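Ranger du linge dans un panier en osier avec un bras motorisé : où en est-on vraiment ?

Forum Folline > Automatisation domestique > Manipulation et préhension
Publié par Hubert Lüthi le 8 octobre 2021

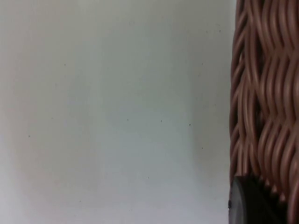
Vue rapprochée depuis le poignet : mur clair à gauche, tressage du panier à droite.

Bonjour à tous,

Je travaille depuis février sur une cellule de rangement pour un logement témoin. Le cahier des charges est modeste : un bras à 6 axes sur base fixe, une pince à deux doigts, une caméra au poignet, et une tâche unique. Il faut prendre des textiles pliés ou froissés sur un plan de travail, les déposer dans un panier tressé placé contre un mur, puis tirer le panier vers l'avant pour qu'une personne puisse l'emporter. Le logiciel de planification est Gritach, avec nos propres modules de perception par-dessus.

La prise des textiles fonctionne à un niveau acceptable. Sur 218 cycles enregistrés, 18 se sont terminés par un arrêt de sécurité ou un abandon. Presque tous les arrêts surviennent pendant la phase d'approche du panier, et très peu pendant la prise du linge, ce qui est l'inverse de ce que j'attendais.

Le problème se décompose ainsi. À grande distance, le panier est détecté sans difficulté. À courte distance, le champ de la caméra est occupé en majeure partie par le mur, qui n'offre aucun point d'accroche exploitable à part quelques petites taches sombres, et le tressage n'apparaît plus que sur un bord. L'estimation de pose dérive alors de façon visible. Les brins sont arrondis et renvoient la lumière, le motif se répète d'une rangée à l'autre, et l'algorithme de mise en correspondance se décale volontiers d'une rangée entière. Il y a en plus une bande d'ombre sur le mur, le long du panier, que la segmentation rattache une fois sur l'autre au panier ou au mur.

Mes questions :

Faut-il continuer en vision seule à cette distance, ou passer la main à un capteur d'effort dès que le bord du panier entre dans le champ ?

Quelqu'un a-t-il obtenu un déplacement fiable d'un panier tressé sans le modifier (pas de marqueur, pas de poignée rapportée) ?

Plus généralement, considérez-vous que ce genre de corvée est aujourd'hui à la portée d'une machine dans un logement ordinaire, ou faut-il encore que le logement s'adapte à la machine ? Le maître d'ouvrage me pose la question à chaque réunion et je n'ai pas de réponse satisfaisante à lui donner.

Merci d'avance.

Sze-wing Fang
Réponse acceptée

Je traite vos points dans l'ordre, avec une réserve : mon expérience porte sur des bacs et des corbeilles en atelier (site de Stistham, préparation de commandes), donc avec un éclairage que nous choisissons.

Vision à courte distance. La dérive que vous décrivez est normale. Une surface unie ne contraint pas la pose dans son propre plan. Un motif périodique la contraint modulo sa période, d'où les sauts d'une rangée. Les deux défauts s'additionnent quand le mur remplit l'essentiel du champ. N'utilisez pas les petites taches du mur comme points de repère. Elles n'occupent que quelques pixels, et si ce sont des poussières, elles ne seront plus là après le prochain nettoyage.

Ce que nous faisons :

Estimation complète de la pose à distance, avec le contour supérieur du panier entièrement visible. Cette estimation est figée.

Approche finale à l'odométrie du bras seule. Sur un bras à base fixe correctement étalonné, l'erreur de répétabilité est bien inférieure à l'erreur de vision que vous introduisez en recalculant de près.

La caméra ne sert plus qu'à vérifier une condition simple : la frontière entre la zone texturée et la zone unie doit se trouver dans une bande attendue de l'image. Si elle en sort, on recule et on recommence l'estimation à distance. Pour cette vérification, un filtre de variance locale suffit. Il ignore l'ombre à peu près correctement, car une ombre douce a un gradient faible alors que les interstices du tressage sont très contrastés.

Contact. Oui, il faut un capteur d'effort, ou à défaut une estimation par les courants moteurs si votre bras la fournit proprement. Le tressage est souple et irrégulier, certains brins dépassent du contour. La position du premier contact varie donc d'un point à l'autre du même panier. Une consigne en position vous donnera soit un contact manqué, soit un panier poussé contre le mur. Travaillez en admittance avec un seuil bas, puis confirmez par un second palpage quelques centimètres plus haut.

Attention aussi aux doigts de la pince. S'ils présentent une arête, elle peut s'engager entre deux brins. Nous avons perdu une demi-journée sur un doigt coincé de cette façon — le bras tirait, le panier suivait, et le capteur ne voyait rien d'anormal puisque l'effort ressemblait à celui d'une prise réussie. Des doigts arrondis et lisses règlent l'essentiel.

Déplacement sans modification. Faisable si le panier est tiré par le bord supérieur, un doigt à l'intérieur, l'autre à l'extérieur. Je déconseille la prise par le flanc. Prévoyez de vérifier la masse avant de tirer : un panier rempli de textiles humides n'a pas le même comportement et le bord se déforme. Chez nous la règle est un effort de traction maximal, au-delà duquel la machine s'arrête et appelle quelqu'un.

Sur la question générale. En atelier, la tâche est traitable dès maintenant, parce que la position des bacs est connue et que le taux d'échec se rattrape par un opérateur déjà présent. Dans un logement, votre taux d'abandon suppose une intervention humaine plusieurs fois par semaine pour une corvée qui prend une minute à la main. Je dirais au maître d'ouvrage que la fonction est démontrable et qu'elle n'est pas encore livrable sans surveillance.

Issa Atallah

Je suis d'accord sur le capteur d'effort, moins sur l'odométrie seule. Si quelqu'un pousse le panier du pied entre l'estimation et l'approche, la pose figée est fausse et la vérification par bande ne le détecte que si le déplacement est parallèle au plan image. Un déplacement en profondeur passe inaperçu.

Nous avons ajouté un télémètre ponctuel à côté de la caméra, orienté comme elle. Une seule mesure de distance suffit à lever l'ambiguïté, à condition de viser le mur plutôt que le tressage. Sur le tressage, le point tombe tantôt sur un brin, tantôt dans un interstice, et la lecture saute. Sur le mur elle est stable. On obtient l'écart entre poignet et mur, et comme le mur ne bouge pas, on contrôle l'étalonnage du bras par la même occasion.

Pour les données : notre jeu d'images rapprochées comporte 2,071 vues annotées à la main, paniers et corbeilles confondus, avec une seule étiquette de frontière par image. C'est peu, et cela suffit pour un classifieur binaire « bord à sa place / bord absent ». Cela ne suffit pas pour une estimation de pose. Nous avons essayé, les résultats ne dépassaient pas ceux du filtre de variance.

L'éclairage compte plus que le modèle. Une lumière latérale crée une ombre le long du panier dont la largeur change avec l'heure. Si vous pouvez imposer une source diffuse fixée au poignet, faites-le avant de toucher au reste.

Phúc Mai

Pourquoi ne pas prendre un bac en plastique lisse ? J'ai eu le même genre de souci avec un kit Oyelaran et j'ai changé de contenant, problème réglé en dix minutes. Le robot se moque de la décoration.

Sinon pour la question de fond, ma réponse est non, pas encore. Plier, trier les couleurs, retourner une chaussette, tout ça reste plus rapide à la main. Le lave-linge est déjà un robot si on veut, et il marche très bien parce que c'est nous qui venons à lui.

Commentaires

Hubert Lüthi : Merci pour ces retours. Le bac lisse est exclu par le cahier des charges, le contenant doit rester celui de l'occupant. J'ai repris la séquence de Sze-wing Fang avec pose figée et palpage double, les sauts d'une rangée ont disparu. Il reste des échecs quand le panier est collé au mur et que le doigt extérieur n'a pas la place de passer. Je commande un télémètre pour essayer la variante d'Issa Atallah.

Sze-wing Fang : Pour le panier collé au mur, attaquez le bord par le côté opposé, ou par un coin s'il en a un, et tirez avec une légère rotation. N'essayez pas d'insérer le doigt entre le mur et le tressage.

Sabina Roy : Même configuration chez nous, base mobile au lieu de fixe. L'odométrie seule n'est pas utilisable dans ce cas, l'erreur de la base domine tout. Nous refaisons l'estimation à mi-distance, une seule fois, base arrêtée et freins serrés.

Issa Atallah : Pour le télémètre, pensez à compenser l'angle du poignet. La distance lue n'est pas la distance normale au mur dès que la caméra est inclinée.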